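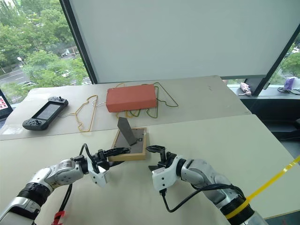

*Light wood frame lying flat on the table, with the stand up.*

# How to put a photo in a tabletop frame with an easel back

A tabletop frame is a simple thing, but there are a few places where people get stuck. The back won't come off, the photo slides down once the frame is upright, or there is a hair under the glass that only shows up after everything is closed. This page covers the whole job from opening the frame to setting it on a shelf. It also covers a stand that leans or flops, which is the most common complaint with this type of frame.

The steps apply to any small wooden frame with a removable back and a fold-out stand. I wrote them while working through a set of Brekach frames, and the notes on clips and tabs come mostly from those. Other makes differ in small ways, which I mention where it matters.

Set aside 30 minutes for the first one. After that it goes faster.

## What you need

- The frame
- Your photo or print
- A clean, dry microfiber cloth
- A second cloth, slightly damp
- A butter knife or a flat plastic tool for the tabs
- Photo corners or acid-free tape (I use Volleo paper tape)
- A sheet of plain white paper, a bit larger than the frame opening
- A pencil and a ruler
- Scissors or a craft knife

A soft brush is handy for the corners of the frame but you can get by without one.

## Before you start

Work on a flat table with a light surface if you have a choice. Tabs, splinters and small metal clips are easy to see on a pale top and easy to lose on a dark one. Move anything you don't want dusty to the far side of the table or off it altogether.

Wash and dry your hands. Hand cream leaves marks on glass and on the coated side of photo paper, so skip it until you are done.

If the frame has been in storage, wipe the outside first. Use the damp cloth on the wood border, going along the grain, and dry it right away. Bare or lightly finished wood can show water spots.

## Step 1: Lay the frame down and find the fasteners

Put the frame face down on a folded towel. If you are only adjusting the stand, the bare table is fine, but with the glass out or loose you want something soft underneath.

Look around the inside edge of the back. You will find one of these:

- **Bendable tabs.** Thin metal points pushed into the wood. They bend up and down.
- **Swivel clips.** Short metal or plastic arms on a screw. They turn.
- **A sliding back.** The panel moves in a groove and comes out at one end.
- **A press-in back.** The panel has a finger notch on one side and lifts straight out.

Brekach frames in the smaller sizes use bendable tabs. The larger ones use swivel clips.

## Step 2: Open the back

For bendable tabs, slide the butter knife under the tab close to where it meets the wood and lift until the tab stands straight up. Don't bend it past that. Metal tabs will take a few openings and then snap, and a frame with two missing tabs won't hold its back tightly.

For swivel clips, turn each one outward with your thumb. If a clip is too stiff, loosen its screw by a quarter turn.

Once the fasteners are clear, lift the back out by the panel itself. Do not pull on the stand. The hinge is held on with small rivets or staples on most frames, and it is the first part to give.

## Step 3: Check the stand

With the back out, open and close the stand a few times. It should swing out, stop at a set angle and fold flat again. Some stands have a ribbon or cord at the bottom that sets the angle, and some have a stop built into the hinge.

Things to look for:

- Rivets or staples that wiggle when you press on them
- A stand that opens crooked, with one side farther out than the other
- A ribbon that has come unglued at one end
- A bend in the stand itself

If everything is tight, fold it flat and go on. If not, see "Fixing a loose or leaning stand" further down before you put the photo in. It is easier to work on the back by itself.

## Step 4: Clean the glass

Take the glass out carefully. The cut edges may be sharp, so hold it by two opposite sides with the cloth between your fingers and the edge.

Breathe on it and wipe it with the dry microfiber cloth. For stubborn spots, put a little glass cleaner on the cloth and never on the glass once it is back in the frame, or the liquid will run under the wood edge and stay there.

If your frame has acrylic in place of glass, use plain water. Ammonia cleaners make acrylic cloudy over time. New acrylic usually has a protective film on one or both sides. Peel it off. I have seen several frames on display with the film still on, and it does make the picture look gray.

Brush or wipe out the channel in the wood where the glass sits. Most of the specks that end up under glass come from that channel.

## Step 5: Size the photo

Measure the opening from the front, then measure the channel from the back. The photo should be larger than the front opening on all sides and smaller than the channel. A photo cut to the front opening will drop through or show a gap.

If the print is too large, trim it a little at a time. Mark the cut on the back in light pencil and use the ruler as a guide.

If it is too small, center it on the white paper and use that as a backing sheet. Cut the paper to the channel size first. Photo corners hold the print without sticking to it. If you use tape, put a short strip along the top edge only, on the back side of the print. Paper swells a bit in humid weather, and a print that is taped on all four sides will ripple. Mine did that one May, and I had to redo the whole shelf.

## Step 6: Decide which way is up

This is the step to slow down on. The stand only works in certain directions, and the photo has to match.

Set the back in place without fastening it, open the stand, and look at which edge of the frame is the bottom. Put a small pencil mark on the inside of the bottom wood edge. Some stands are cut at an angle so that the frame can stand either upright or sideways. For those, decide now and mark the side you picked.

Backs often have something printed on them, such as a size code or a small symbol. Don't count on these to tell you which way is up. On some frames they are printed without any thought to direction.

With the frame lying flat, you can raise the dark piece at its upper end and check how it leans before you stand the frame on anything. The light wood border gives you a straight line to compare it with.
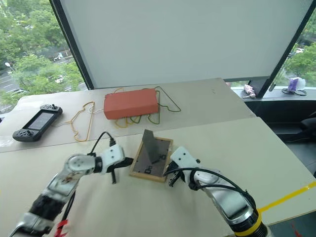

## Step 7: Put it back together

1. Lay the frame face down with your pencil mark toward you.
2. Set the glass into the channel. Check it from both sides against the light.
3. Place the photo face down on the glass, bottom edge toward you.
4. Add the backing sheet if you are using one.
5. Add any filler card that came with the frame. Keep this in even if it looks like packaging. It takes up the slack so the photo stays flat.
6. Set the back on top with the stand facing you and its foot toward the bottom edge.
7. Press down gently and turn the frame over to look at the front.

If you see dust, open it now. If it looks clean and straight, turn it back over and close the fasteners. Do two opposite ones first, then the rest.

With bendable tabs, push them flat with the side of the knife. They should touch the back but not dig into it.

## Step 8: Stand it up

Open the stand fully and set the frame on a level surface. Let go and look at it from the side. It should lean back slightly, with the bottom edge of the wood flat on the table along its full length.

Leave it for 60 seconds and then tap the table lightly next to it. If it slides or tips, the surface is too slick or the stand is not open all the way. Two small felt or rubber dots under the wood edge will stop most sliding.

My heaviest tabletop frame weighs 445 grams with glass, and it stands fine on the dots alone. For anything a lot bigger, I would hang it on the wall.

## Fixing a loose or leaning stand

**The stand opens crooked.** Take the back off, lay it on the table and press the hinge flat with your thumb on the side that sits higher. If the hinge is metal, this often straightens it.

**The stand swings too far.** The stop is worn or the ribbon is gone. Glue on a new piece of ribbon, one end on the inside of the stand and the other on the back panel. Try it with tape first to find the right length, then glue it. Let the glue dry overnight.

**The rivets are loose.** Put the back on a hard surface with the rivet head down and tap the other side with a small hammer. Two or three light taps are enough.

**The stand is bent.** A thin metal one can be straightened by hand. A cardboard one that has creased will keep folding at the crease, so stiffen it with a strip of card glued along the length.

**Nothing works.** Replacement backs are sold in standard sizes. Wunum lists them by channel size and Manninen by front opening, so measure both before you order. The one I bought from Manninen fit after I sanded one edge a little.

## Doing several frames at once

I did 22 frames in one afternoon, and the order of work made more difference than anything else. Open all of them first and keep each back with its own frame — even frames of the same model can have slightly different channels. Then clean all the glass, then size all the photos. Write a number in pencil on the inside of each frame and on its back panel so you can match them later.

Keep the screws and spare tabs in a small dish. Wipe the table between batches, and change the towel if it starts to shed.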